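Documentation > Clirnetti > Guide de mise en service > 4. Préparer une session de débat

Mis à jour en mars, par l'équipe documentation Silik

4. Préparer une session de débat

Cette section décrit le paramétrage du module de chronométrage Clirnetti pour un débat électoral à plusieurs intervenants. Elle suppose que le serveur Plulter est installé (section 2) et que les comptes opérateurs ont été créés (section 3). Les débats en deux plateaux successifs, avec un groupe principal et un groupe secondaire, font l'objet du paragraphe 4.3.

4.1 Créer la session

1. Dans le menu Sessions, choisir Nouvelle session, puis le modèle Débat.
2. Saisir l'intitulé du scrutin et la circonscription. L'intitulé est repris tel quel sur le relevé final ; il ne peut plus être modifié après l'ouverture de l'antenne.
3. Importer la liste des candidats au format CSV (séparateur point-virgule, encodage UTF-8). Une ligne par candidat : nom, formation, position au pupitre.
4. Vérifier l'ordre des pupitres issu du tirage au sort. Le logiciel ne procède à aucun tirage.
5. Enregistrer. L'état de la session passe à Préparée.

Remarque. Le fichier d'import accepte 78 lignes au maximum. Au-delà, l'import est refusé en totalité et le journal affiche le code 1660.

Les documents papier (ordre des pupitres, conducteur, feuille de relevé manuel) sont imprimés depuis l'onglet Éditions. Le relevé manuel reste obligatoire pendant toute la durée du débat, y compris lorsque le chronométrage automatique fonctionne.
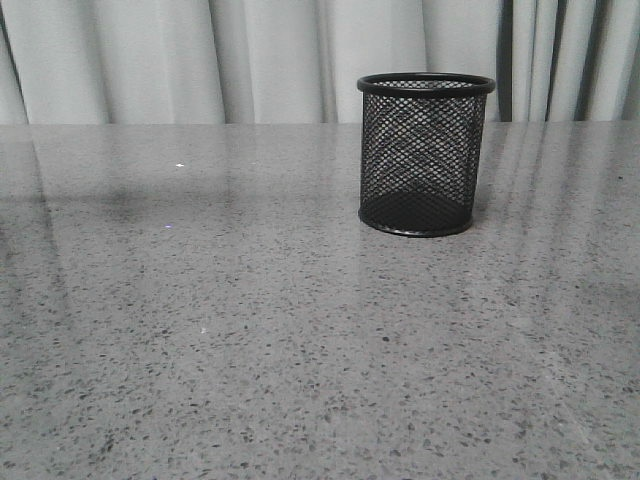
Fig. 4-1. Pot à crayons en treillis métallique noir.

4.2 Régler les temps de parole

1. Ouvrir l'onglet Temps et sélectionner le mode de décompte : Individuel, Par formation ou Par thème.
2. Indiquer la durée allouée, en secondes. La valeur par défaut est 216.
3. Fixer le seuil d'alerte. L'afficheur du pupitre passe à l'orange au franchissement du seuil, puis au rouge à l'épuisement du crédit.
4. Activer ou non le droit de réponse. S'il est activé, un crédit distinct est ouvert à chaque candidat mis en cause ; il n'est pas reportable d'un thème à l'autre.
5. Lancer le test des afficheurs et contrôler chaque pupitre depuis la place du modérateur.

Attention. Une modification de la durée allouée en cours de session remet à zéro tous les compteurs. Suspendre la session et exporter le relevé provisoire avant toute correction.
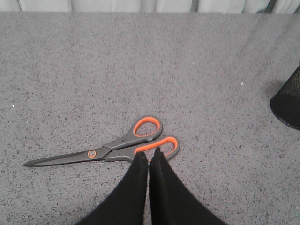 Fig. 4-2. Ciseaux fermés, posés à plat.

4.3 Débats en deux plateaux

1. Créer deux sessions distinctes et les associer par la commande Lier.
2. Affecter chaque candidat à un seul plateau. Un doublon bloque l'ouverture des deux sessions.
3. Choisir la règle de cumul. Avec l'option Séparé, chaque plateau produit son propre relevé. Avec l'option Consolidé, un relevé commun est établi à la clôture du second plateau.
4. Prévoir un intervalle de trois minutes au moins entre la clôture du premier plateau et l'ouverture du second, le temps que Plulter achève la synchronisation.

Remarque. Les passerelles Opoku de première génération ne prennent pas en charge l'option Consolidé. Dans ce cas, exporter les deux relevés et les rapprocher manuellement.

4.4 Clôture et archivage

1. Cliquer sur Clore. Les compteurs sont figés.
2. Comparer le relevé automatique au relevé manuel, candidat par candidat. Reporter tout écart dans le champ Observations.
3. Faire valider le relevé par un second opérateur, connecté sous son propre compte.
4. Exporter l'archive signée. Elle contient le relevé, le journal des événements et le fichier d'import d'origine.

Une session archivée ne peut pas être rouverte. Pour la rectification d'un relevé déjà transmis, voir la section 7.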